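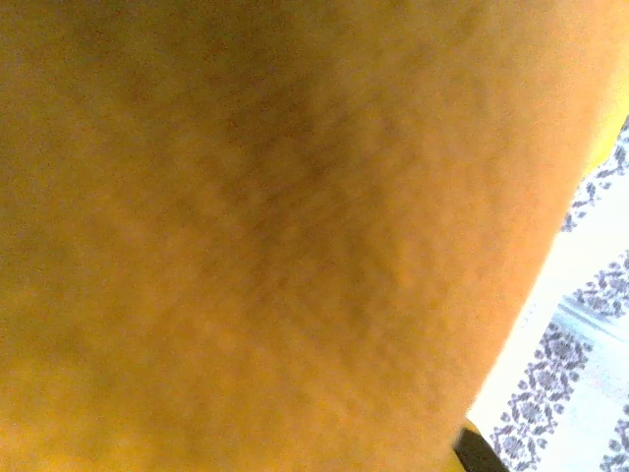

Ocre, ambre, orangé : les tons chauds de près.

Cinon : l'atelier de réparation textile ouvrira rue des Tanneurs en mars

Les habitants de Cinon pourront bientôt faire recoudre un ourlet, changer une fermeture éclair ou apprendre à repriser un pull sans quitter le centre-ville. Un atelier de réparation textile s'installe dans l'ancienne mercerie Abella, fermée depuis le départ à la retraite de ses propriétaires. L'ouverture est prévue en mars, une fois achevés les travaux d'électricité et la reprise du plancher.

Le projet est porté par l'association Jillness, qui proposait jusqu'ici des permanences mensuelles à la salle des fêtes. La demande a fini par dépasser ce que permettait cette formule. L'an dernier, 200 vêtements ont été réparés au cours des permanences et plusieurs personnes ont été inscrites sur liste d'attente, surtout à l'entrée de l'hiver, quand les manteaux ressortent des placards.

« Les gens arrivaient avec un sac plein et repartaient avec une seule pièce réparée. Il fallait tout remballer le soir, les machines, les bobines, la table à repasser », explique Dayana Rivadeneyra, couturière de métier et future responsable du lieu. Elle y travaillera à mi-temps, aidée par des adhérents formés aux retouches simples.

Le loyer est pris en charge par la commune pendant la première année. Le mobilier de la mercerie, dont les grands tiroirs à boutons et le comptoir, a été conservé. L'entreprise Brorent, qui loue du matériel de confection dans le département, met à disposition une surjeteuse et une presse. Le reste de l'équipement vient de dons et d'une collecte qui a rapporté près de 3000 euros.

Les tarifs ont été fixés en assemblée. L'adhésion annuelle coûtera 12 euros et donnera accès aux machines pendant les heures d'ouverture. Les réparations confiées à l'atelier seront facturées selon le temps passé, fournitures comprises. Un bouton recousu sur place restera gratuit pour les adhérents.

L'atelier acceptera la plupart des vêtements courants : pantalons, chemises, sweats, robes, vestes non doublées. Le cuir et les vêtements de pluie à coutures étanches seront refusés, faute de matériel adapté. Il est demandé d'apporter des pièces lavées et d'indiquer l'endroit à reprendre, avec une épingle ou un fil de couleur. Pour les teintes peu courantes, comme les moutardes et les ocres, l'association conseille de venir avec une chute du tissu ou un bout de fil si l'on en possède.
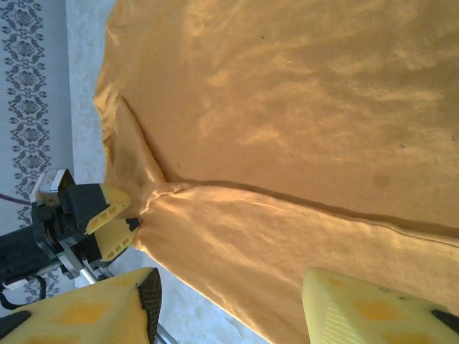
Une initiation à la teinture au printemps

À côté des réparations, l'association veut organiser des séances consacrées à la couleur. Gudrun Teuber, teinturière installée à la sortie du bourg, animera 2 ateliers au printemps. Le premier portera sur les bains végétaux, avec de la pelure d'oignon, de la garance et du réséda. Le second sera réservé aux vêtements tachés ou passés que l'on souhaite reteindre en entier.

« Sur du coton, on obtient des jaunes et des orangés assez facilement. Pour un synthétique, c'est une autre affaire, il vaut mieux me montrer l'étiquette avant de s'inscrire », précise-t-elle. Les participants devront prévoir des gants et un tablier. Les inscriptions seront prises directement à l'atelier, dans la limite des places disponibles.

Circulation et accès

La rue des Tanneurs restera ouverte pendant les travaux, mais le stationnement sera interdit devant la mercerie jusqu'à la fin du chantier. L'entrée du public se fera côté cour, par le passage couvert, accessible aux fauteuils roulants. Les horaires définitifs seront affichés en mairie et sur la vitrine. D'ici là, la permanence de la salle des fêtes est maintenue aux conditions habituelles, à partir de 14 heures. Les vêtements déjà déposés et non retirés seront transférés dans le nouveau local.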